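The Long Walk to Lunch

Mar 22, 2019

The trail from Casel to Ashby climbs 1,328 feet before it gives you anything to look at, and I have never loved a hill more. I did it on a gray morning with a stiff wind and my boots half laced, and by the second gate I was grinning like a kid.

What got me hooked on day walking was the food. I mean it! A cheese sandwich eaten at a kitchen counter is fine, but carry the same sandwich up a ridge for three hours and you'll remember it for years. Everybody I walk with has strong opinions about what goes in the pack, and they'll defend them all the way up.
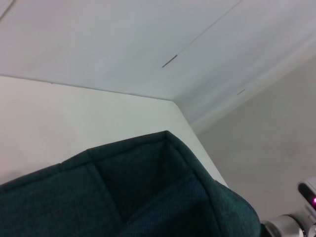
Marjorie wouldn't hear of sandwiches at all. Cold potatoes with salt, she told me, and a boiled egg if the weather looked mean, because bread goes to mush by noon and potatoes don't care. She has walked to Ulladwood and back every August for longer than I've owned a raincoat, so I tried it. The potatoes were wonderful (I forgot the salt).

Past the second gate the path splits. Take the left side, which follows an old stone wall down to the creek and then swings up through birches. The signpost says five miles to Clindon, and I'd call that generous, but the birches are so pretty that you won't mind the extra. Stop at the footbridge and fill up on whatever you brought for the first half. I always pack two lunches, a small one for the creek and a proper one for the top.

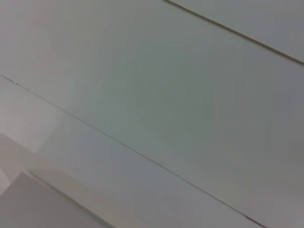 Eating at the Top

The summit above Clindon is 1,847 feet, with a flat rock on the east side that blocks most of the wind. Get there before one if you can. Nearly 500 people signed the book in the tin box last summer, and plenty of them knew about the rock.

Fruit is the thing up there. It's heavy and it bruises, and I carry it anyway, wrapped in my spare socks. Eat the soft stuff first and save an apple for the way down, when your knees start to complain and the bus stop still looks very small.
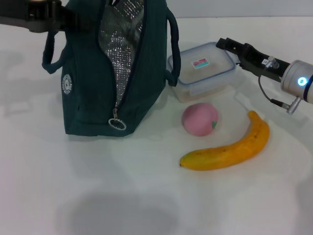

Tianyou Su

The bus back to Casel leaves from the church in Clindon. Bring coins for the fare, and sit on the right for one more look at the ridge.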